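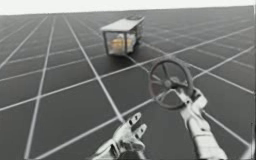
Render, lantern-like box on the gridded ground plane.

2022-01-03

First day back and the Leite dye bath question is still sitting where we left it. Kyung-tae wants to call the new mordant schedule a success and move on to the linen. I don't think we have earned that yet.

What we have: 132 swatches of wool, one fleece, dyed over the break in weld and madder. 91 went through the new schedule, the rest through the old one. Kyung-tae's sheet says the new ones are "visibly deeper." I laid them all out on the north bench this morning and for the weld I'd agree with him on perhaps half. The madder I can't separate at all unless I turn them over and read the tags, and once I've read the tags I see whatever I expect to see.

Problems, in the order they annoyed me:

The old-schedule swatches were all dyed first, with the pot on the left ring. That ring runs hot. Laurinda said so back when we did the onion skins and it's in her notes, so we can't claim surprise.

Alum came from two different tubs. The Drirnotix tub was finished partway through and someone opened the Traruvden one. No line in the book for when. Milagros thinks it was after the second weld batch but she wasn't the one who opened it.

Water. New schedule was mostly rinsed in rainwater, old schedule in tap. Weld likes hard water. That alone could give us a shift either way and I would not bet on which.

Tried a small repeat this afternoon. Both schedules, same ring, same tub (Traruvden), tap water throughout, held at 90 C for the mordant. 800 g of fiber total, split evenly. Weld only. Took them out at five and they're on the rack. Wet wool tells you nothing so I'm leaving the color column blank until they dry — Kyung-tae already went and had a look and says he can tell. Fine. He can write it on a slip and seal it.

Asked Mal-soon to retag with random numbers tomorrow and keep the key in her own drawer. Şükran and Laurinda will sort them into light, middle, dark without talking to each other. If they disagree with each other as much as I disagree with myself, the schedule isn't doing anything we can sell.

Lightfastness: the Gritholm people quote over a year in a south window with no change. No mention of what glass, or what they compared against. Our own strips stay up until March, half covered with card. Don't move the card. I found it shifted by a finger's width today and had to mark a new line in pencil.

To do: label the hot ring. Write the tub and date on every mordant line, including you, K. Order more weld, the last bag is mostly stalk.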